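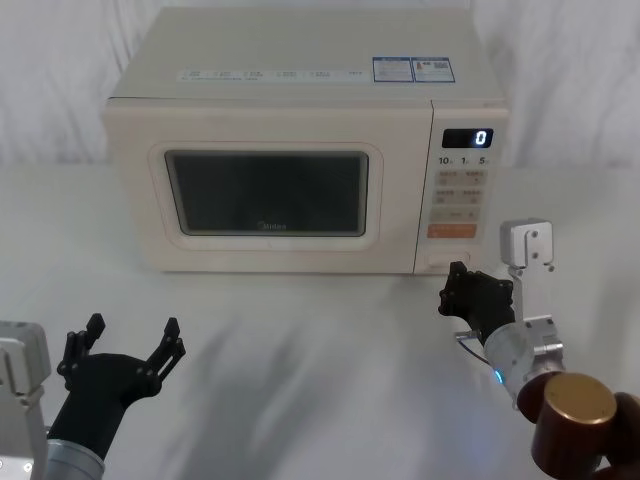

The town of Junodgate gives new renters a two-page sheet on trash, parking and noise. It should add a third page on repair, and the council should pay for what that page would promise.

I have lived in Junodgate for most of my adult life, and when I moved here there was a shop on the main road called Jandus that fixed small appliances. You carried in a toaster or a fan, left your phone number and came back later in the week. The shop closed when the owner retired and no one took over the lease as a repair business. It sells phone cases now.

Since then the choice for most people has been to throw the thing out. Last year the transfer station took in 1,961 small appliances, according to the figures read out at the June council meeting. Deepak Joshi, who runs the intake desk there, told the meeting that many had a single fault: a blown fuse, a bad cord, a broken latch. He isn't allowed to set them aside. Once an item crosses the scale it belongs to the contractor, and the contractor is paid by weight.

I think that rule is wrong, and it would cost little to change. The town of Zastonberg did so three years ago. Residents there can leave an appliance on a shelf by the gate with a tag saying what is wrong with it, and anyone may take it. A paid technician comes in 2 afternoons a month to test what is left. Items that pass go to a low-price sale.

The objection I hear most is about safety. Madhu Chaturvedi, who sits on our council, raised it in June and she was right to. A badly repaired heater can burn a house down. But people already buy used heaters from strangers in parking lots, with no test at all. A shelf with a technician behind it is safer than what we have. If the council wants to leave out heaters and anything with a high-voltage part, it can write that into the rules.

The second objection is that new appliances are cheap, so why bother. They are cheap at the register. A family that replaces a kettle, a blender and a vacuum in the same year notices the cost, and renters pay it more often because they move more often and things break in moves. My neighbor Jyoti Khurana threw out a working rice cooker last spring only because its lid hinge had snapped. The part was sold by one supplier, with a minimum order that cost more than the cooker.

That last problem is beyond any town. The state could require makers to sell common parts one at a time, at a fair price, for a set number of years. I would support that bill and have written to say so. I don't expect it soon.

The shelf and the technician could start this fall. The council's own estimate for the first year is $3,000, most of it wages, and the budget for new street banners is larger than that. The vote on the contractor's agreement comes up before the end of the summer. If the weight rule is renewed as it stands, we will be stuck with it for another term — and the fans and toasters will keep going over the scale.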